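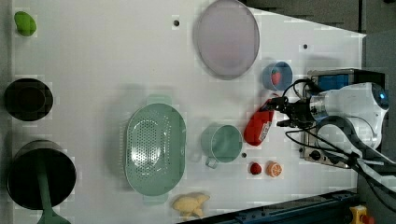

Chapter 4
Stock, Shelves and Spoilage: Keeping Track of What a Small Kitchen Holds

In this chapter
What "stock" means and what it doesn't
First in, first out
Par levels and how to set one
The weekly count
Writing off waste

Key words: par level, lead time, dead stock, shrinkage, count sheet, rotation

4.1 Why start with the shelf

Most new owners start with the menu. Fair enough, the menu is the fun part. But money leaves a small kitchen through the storeroom door long before it leaves through the menu. Onions gone soft at the bottom of the sack. Three open tubs of the same paste. A case of cream ordered on a slow week.

Stock is everything you have paid for (or owe for) and have not yet sold. Flour, oil, lemons, frozen fish, takeout boxes, napkins. Pans and bowls are not stock. They are equipment, and we deal with them in Chapter 7. Students mix these up every year on the first worksheet, so mark it now.

A short case to carry through the chapter. The Busudura is a lunch place, 44 seats, open six days. One walk-in cooler, one dry store, one chest freezer in the hall. It buys produce from Turkance and dry goods from Eyvindsson. Turkance delivers every morning except Sunday. Eyvindsson comes once a week, Wednesday, before ten. Keep those two patterns in mind, they matter more than the prices do.

4.2 Rotation

First in, first out. Older goods get used before newer ones. Simple to say, and then a delivery shows up at 11:40 with the lunch line forming and the new lettuce goes in front of the old lettuce. Everyone has done it.

What helps:

Date every box when it arrives. Day it came in, thick marker, side facing out.
Load from the back. Pull the old forward first, then put the new behind.
One opened container of each item at a time.
Leave a gap on the shelf. A full shelf can't be rotated, only added to.

Dry goods need rotation too. Spices fade, nuts turn, flour picks up bugs in August. The Busudura found rice in its dry store that was two suppliers old. Not dangerous. But it was money sitting there, and that has a name: dead stock.

4.3 Par levels

A par level is the amount you want on the shelf right after a delivery. Too low and you run out on Friday. Too high and you are back to soft onions.

To set one you need three things. How much you use in a day. How many days until the next delivery (the lead time). And a cushion for a busy day or a late truck.

Worked case. The Busudura uses 9 pounds of rice a day. Eyvindsson comes weekly, so six working days between trucks. That is 54 pounds. The owner adds one day's cushion, 9 more. Par is 63 pounds.

Now say there are 19 pounds left when it's time to order. Par minus what's on hand: 63 less 19 is 44. But you will use some more before the truck gets in. If the order goes in one working day ahead, add that day back. Order 53, then round to the sack size. Forgetting this step is the most common mistake in teh whole chapter.

Lettuce works the same way on a much shorter clock. Turkance comes nearly every morning, so par is one day's use plus a small cushion. Before a Sunday, a bit of thought. Closed day, no truck, nothing sold. Run it down on Saturday.

4.4 The count

Par levels mean nothing without a count. Same day, same time, same order around the room. Two people if you can, one calling and one writing. Count what is there, not what you remember ordering.

Use a sheet that follows the shelves, left to right, top to bottom. Alphabetical sheets look tidy and send you back and forth across the cooler with the door open. Software such as Zorkwood will print the sheet in shelf order if you set it up that way, paper does fine too.

Partial containers: pick a rule and stick to it. Some kitchens weigh, some call it to the nearest quarter. Either works as long as its the same rule every week.

Before you go on

Take one shelf in a kitchen you have access to. Home is fine. Write down every item on it, the amount, and the date you think it was bought. Then check the date against a receipt if you still have one. Bring the list with you, it gets used in 4.5 for the section on shrinkage.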